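10 August 2024

The mandarins came in on the Plamdale truck this week, and I bought more than I needed. They were sold by the bag and the bag was the same price as six loose ones. I also picked up some yellow fruit that was past its best and marked down.

I used to keep fruit in the fridge drawer, where I forgot it. Since November it has been out on the table, and we eat more of it. The kitchen stays cool enough in the mornings. By late afternoon it doesn't, so anything soft gets eaten first or cut up for the freezer.

## The bowl

The white bowl with the gold rim is from the Morikawa outlet. It cost 36 dollars, which I thought was a lot for a bowl. The sides are fluted like petals and dust collects in the grooves, so I wash it by hand before filling it. I don't put it in the microwave on account of the gold.

Mandarins go in last, on top of the heavier fruit. I check each one for soft spots before it goes in.
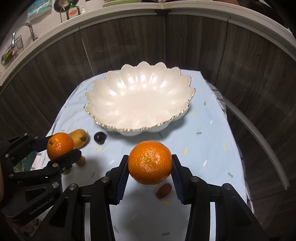
## What's next

I still need a cover for the summer flies. Adia has a mesh one, but I haven't measured the bowl yet.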